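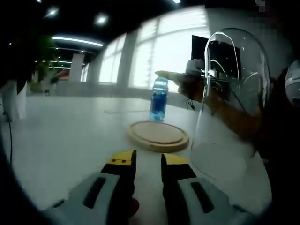 Visit report: Tanabe film laboratory open day, Uvcombe

The Tanabe laboratory opened its scanning and repair rooms to visitors on 9 June 2025. I went mainly to see the work on Sura, a low-budget ghost film shot on 35 mm colour negative and known to most of us from a poor video transfer with the night scenes crushed to black. The laboratory has the original negative and one release print. Both were out on the benches at different points in the day.

Groups were limited to 20 and the tour took most of the morning. Osamu Furukawa, who grades the laboratory's horror titles, led ours. Photography was allowed everywhere except the chemical store.

Inspection and repair

Each reel is wound through by hand before it goes near a machine. The inspector works between two rewind arms over a light panel and logs every splice, torn perforation and run of base scratching against a footage count. Cement splices are flexed gently and remade if they lift. Tape splices from later repairs come off completely, and the adhesive is removed with solvent on a lint-free swab.

Reel 2 of the Sura negative was on the bench. It carries the well sequence, and it has the worst damage of the set: a long edge tear through the lower perforations on one side, repaired at some earlier date with ordinary clear tape. The log sheet gave the reel's length as 1,949 feet, on a nominal 2,000-foot reel. The print of the same reel is slightly longer. The difference is a short section of the heroine on the stairs, cut from the negative after the print was struck. That section will have to be scanned from the print and matched for grain and contrast. Furukawa expects the join to be visible on a large screen.

Shrinkage is measured with a simple gauge over a fixed run of perforations. The negative is within the range the scanner will take without adjustment. The print is not, and will be run at reduced speed with the tension lowered.

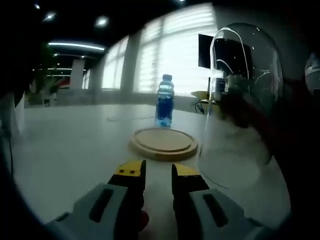
Film leaves the inspection bench on a plastic core, without flanges, and is carried flat to the next room. An unsupported roll of this size can dish in the middle if it is lifted carelessly, and once it has dished it is slow work to recover. The laboratory uses shallow carriers for the purpose. Anyone who has seen a round wooden tray like the light-brown one on the white tabletop will know the general form: a raised outer rim, then a shallow circle recessed inside it, so that there are two levels. In the film carriers the inner level locates the core and the outer rim stops the roll from sliding. They are made of anodised metal and are wiped down between reels.

Scanning

The scanner is a Cundia, a continuous-motion machine with a sprocketless drive. It registers each frame optically from the perforations, so the torn section of reel 2 is a problem. The operator can switch to the perforations on the opposite side, which was done here, with some loss of vertical steadiness. The remaining weave is corrected in software.

Each frame is exposed more than once and the exposures are combined. This matters for Sura. The night interiors were lit with very little, and the negative is thin in those scenes. On the monitor a single exposure of the cellar door showed mostly noise in the lower tones. The combined version held the grain of the wood and, further back, a second figure I had never seen in the video transfer. Whether the director meant it to be seen is another matter, and it was argued over for some time at the back of the group.

Sound is captured separately from the print's optical track. We heard a minute of it untreated. The hiss is considerable, but the low drone under the well sequence is intact and goes noticeably deeper than on the video.

Grading

The grading room seats six, so we went in by turns. The reference is the release print, projected beside the digital image at matched brightness. The print has faded towards magenta, and its value is now mainly in the relative density from shot to shot. Furukawa showed the stairs scene in two versions, one neutral and one with a cold green bias taken from a surviving lab note. He prefers the green. I found it heavy in the faces, though it does separate the ghost's white dress from the plaster wall behind her.

No attempt is being made to lift the blacks beyond what a good print would have shown. The second figure by the cellar door is therefore faint in the current grade. It can be found if you know where to look.

Practical notes

The laboratory is a short walk uphill from Uvcombe station. The repair room is kept cool and a jumper is advisable. There is step-free access to all rooms except the projection box. The next open day is planned for September, when reel 2 should be complete and will be shown in the small theatre with the restored sound. Booking is by email only.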